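Asunto: Re: [traductores-tec] Plurales y unidades en las memorias de traducción
Fecha: 12 de abril de 2023
Lista: traductores-tec, alojada en Fundarside

Estimados colegas:

Contesto al mensaje de la semana pasada sobre las memorias compartidas. Pido disculpas si alguna frase mía suena rara, el español es mi tercera lengua y escribo despacio.

El mensaje original decía:

> Hola a todos. Estoy preparando el glosario de Mevulura y encuentro
> que en la memoria hay 26 segmentos con la misma frase inglesa y
> traducciones distintas. En unos pone "pinza", en otros "garra" y en
> otros "mordaza". ¿Alguien sabe cuál se aprobó? También quisiera
> saber si debo corregir los segmentos viejos o dejarlos como están.
> Trabajo con Clustar y no me deja ver quién hizo el último cambio.

Sobre la primera pregunta. En octubre, cuando entregamos el manual de Cavalcanti, el cliente eligió "pinza" para el conjunto completo y "dedo" para cada una de las dos partes que se abren. La palabra "garra" quedó solamente en los textos comerciales. "Mordaza" se reservó para los tornillos de banco, que aparecen en otro capítulo y tienen su propia entrada. Yo habría preferido "garra", pero lo decidió el cliente y así lo he respetado en todos mis encargos posteriores.

En el glosario, la entrada "pinza" quedaría de esta forma:

Pinza (f.). Elemento situado en el extremo del brazo, compuesto por un cuerpo y dos dedos. Plural: pinzas. No usar: garra, mordaza.

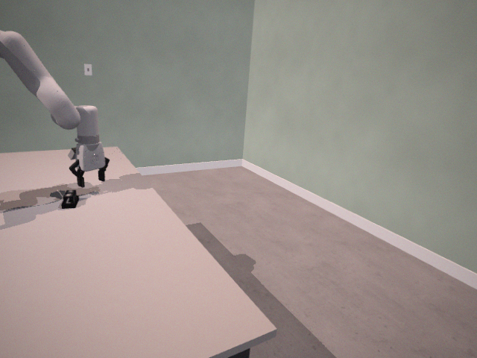
Qué hacer con los segmentos viejos

Mi consejo es no borrarlos. Si se borran, el programa propone otra vez la traducción automática y el siguiente traductor empieza de cero. Yo procedo así:

1. Exporto la memoria completa y guardo una copia con otro nombre.
2. Filtro por el término inglés, no por el español. De lo contrario se pierden las variantes con errores de tecleo.
3. Cambio el texto y pongo en el campo de notas la palabra "revisado".
4. Importo de nuevo y elijo "sobrescribir". La opción "añadir" crea duplicados.

La última vez tardé casi 3 horas, pero era una memoria bastante desordenada.

Sobre Clustar

El autor del cambio sí se puede ver. Hay que abrir las propiedades del segmento, pestaña "Historial", y marcar la casilla de cambios importados, que viene desactivada. Con la versión 4 esto funciona; en la anterior no lo he probado.

Una cosa más, sobre las unidades. En la misma memoria he visto "9mm" y "9 mm". La forma correcta en español lleva espacio, y conviene que sea un espacio duro para que la cifra no quede sola al final del renglón. ¿Alguien tiene una expresión regular que lo corrija sin tocar los códigos de los repuestos? La mía los estropea.

Reciban un saludo cordial.

--
Para darse de baja, envíe un mensaje vacío con el asunto "baja".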